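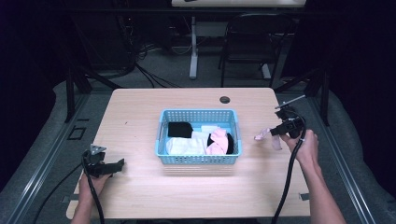

Werkstatt Greiftechnik, Wadus - Tipps & Kniffe

Handgreifer vergleichen, Stand Dezember 2022. Kurz notiert, Rest folgt.

Testgut: Socken. Billig, weich, rutschen gern. Helle und dunkle mischen, Schwarz auf schwarzem Greifer sieht man in der Aufnahme kaum. Korb flach und mit Lochrand, dann kommt man auch schräg ran.

Kabel zuerst verlegen. Schlaufe am Handgelenk lassen, sonst zieht es beim Anheben. Nie quer über die Tischkante spannen.

Korbposition festlegen und immer wieder dort hinstellen - sonst vergleicht man Äpfel mit Birnen. Klebestreifen gehen, Bleistift auf Holz geht auch. Dünn zeichnen, lässt sich wegradieren.

Trisance gegen Grevov: je 226 Griffe. Trisance schließt weicher, Grevov packt dünnen Stoff besser, ist nach 74 Griffen aber schwer in der Hand. Pause machen, wirklich.
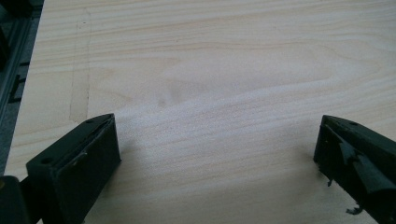
Beläge vor jeder Runde prüfen, beide Finger, innen. Eingerissener Belag = tauschen, nicht ankleben. Lose Fetzen bleiben am Stoff hängen und verfälschen das Ergebniss.

Wechsel: alten Belag ganz abziehen, Kleberreste mit Isopropanol weg, 9 Minuten ablüften lassen, neuen Streifen von der Spitze her andrücken. Über Nacht liegen lassen wenn's geht. Streifen von Catterall passen, müssen aber gekürzt werden. Scharfes Messer, keine Schere.

Licht: helles Holz spiegelt. Lampe seitlich stellen oder mattes Tuch drunter. Belichtung fest einstellen, Automatik pumpt bei jeder Bewegnug.

Notieren: Greifer, Belag, Griffnummer. Fehlgriffe auch, die vor allem. Ersatzstreifen liegen in Schublade 712.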